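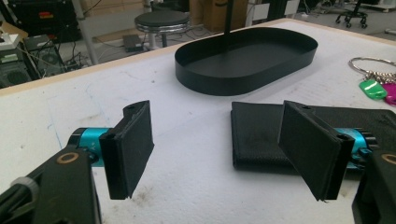
A catchall tray, also called a pocket tray or valet tray, is a shallow open container in which small personal things are kept when they are not carried. It is usually placed on a table near the door of a home, and it holds keys, a wallet or card case, coins and similar objects. The name "catchall" is also used for baskets and bowls with the same purpose.

Form

Most catchall trays are round, oval or rectangular. The wall is low, so that the hand can reach the bottom without difficulty, but it must be high enough to stop coins from rolling out. Oval trays are common on narrow tables, where they are placed with the long side along the wall. A folded cloth is sometimes laid under the tray to protect the table and to make less noise.

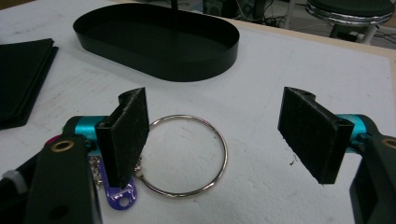
Keys and key tags

Keys are the most usual content. They are often joined on a split ring, a flat coil of metal wire onto which a key or a link can be turned with the fingernail. Key tags of colored plastic are attached to the ring, sometimes by a short chain, and many have a small window with a paper label. In shared houses one color is given to each door — for example green for the cellar and orange for the garage.

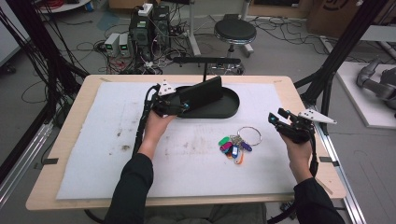 Oval tray with a flat case; key tags on a metal ring in front of it.

The habit of separating keys and tray contents by color was described by Lizelle Maluleke in a household handbook printed at Irton in 99 copies. She advised not more than one ring for each person.

Arrangement

Flat cases may be laid on the bottom of the tray or stood upright. An upright case takes less room, and a ring can be hung from its corner. The disadvantage is that a tall case can fall when the tray is moved. Nisreen Zein, who compared 200 home entrances, calls this way "the standing order" and recommends it only for trays with a flat bottom.
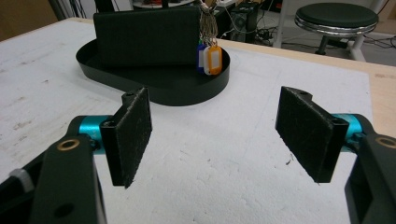 Black box standing in an oval tray, with key tags hanging from its upper corner.

Care

Plastic trays are washed with warm water and mild soap. Trays of leather are wiped with a dry cloth only.

See also: Key cabinet; Coin dish; Split ring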